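Tabletop group, minutes
Thursday, March 27, 2025
Present: Leena Hirvonen, Tâm Doãn, Tuấn Lưu, Norbert Danko (on the phone from Zindau), and me, Shayne Lockyer, typing again

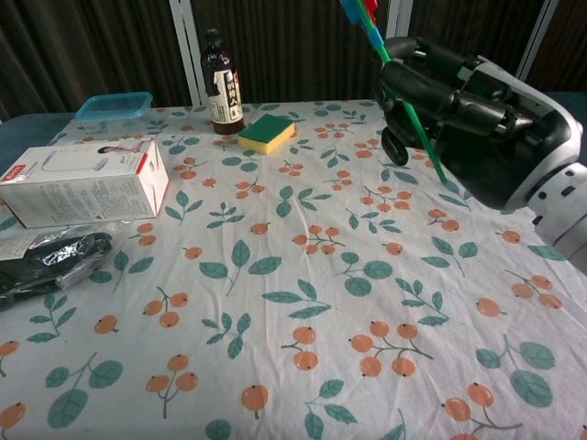

We started with the episode count because Norbert had to leave early. Bellik now holds 147 episodes for the tabletop set, and 103 of them have been checked and labeled. Tâm thinks the rest will go faster now that the viewer doesn't freeze every time she scrubs backward (thank you, Tuấn!). We spent a good while on long thin objects after that. I said the green stick is my favorite thing on the table, with the hand wrapped around it and the lower tip hanging just over the cloth, and Leena said it's her least favorite, for exactly the same reason. Tiny wrist movements turn into big ones down at the tip. She wants those episodes tagged separately so we can see how the model does on them. Agreed.

Tablecloth. Norbert asked again if we could go to a plain one. I'm against it, and I talked too long about why — berries and leaves all over the place are what a real kitchen table looks like, and I'd like the model to cope with a busy pattern from the start. Tuấn suggested doing both. We'll keep the berry cloth until the end of this batch and then record a plain batch with the same objects.

Labels. Tâm read out some of the text prompts and we all winced. One person writes "sponge," another writes "scrubber," and somebody (me, fine) wrote "the green and yellow thing." We do want variety in the wording, but she'd like one plain name in every record plus whatever free text the operator feels like adding. She'll send the list of names to everyone, including the Molefe people, who are starting on their own set in Clitville.

Failed grasps. Long one! In February we agreed to throw them out, and Leena wants that reversed. She has 38 episodes where the first grasp missed and the operator recovered, and she thinks the recoveries are worth more than another clean pick. Norbert worried about teaching the misses too. We settled on keeping them, marked at the point where the recovery begins, and training once with and once without.

Operator shifts. Nobody should drive the hand for more than 5 episodes in a row. Tuấn's getting sloppy by the sixth, his words, and I'm no better.

To do:
Tâm — names list, then the unchecked episodes
Leena — mark the recoveries, add the tag for thin objects
Tuấn — shift sheet
Norbert — price of a plain cloth
Me — fix my own labels, type these up

Camera calibration moved to next time, as we'd run over and Norbert was already gone.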